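Setting Up Your Outage Kitchen (Section 4)

I've been through enough long outages up here in Forilham that I keep a whole plan for feeding us without the grid. You should have the Latico two-burner stove out of its box and a full fuel canister before you start. My neighbor Halima Mohamedi runs hers on a bulk tank, and her hookup is different, so skip to Section 6 if that's you.

1. Pick a spot outdoors, on level ground, well away from doors and windows. An open porch is not far enough, and neither is a garage with the door up.

2. Screw the canister on by hand until it's snug. Brush soapy water over the joint and watch for bubbles — if you see any, close the valve and start over.

CAUTION: Never run the stove inside the house, not even for a quick cup of coffee. Carbon monoxide has no smell. Put a battery alarm in the hallway too.

3. Clear the kitchen table so you can sort food before you open the fridge.

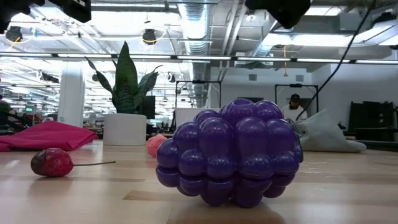

4. Leave the fridge shut as much as you can. If it has been off for 4 hours, move the milk, meat and leftovers to a cooler with plenty of ice.

5. Eat the cooler food first, then the freezer food, then cans. I love this part, it's like a very odd buffet!

Note: Write down the time the power went out and tape it to the fridge door. I always think I'll remember (I never do).

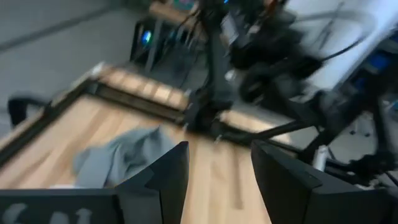

6. When you're done cooking, close the valve, let the burners cool completely and take the canister off. Store it upright outside, out of the sun.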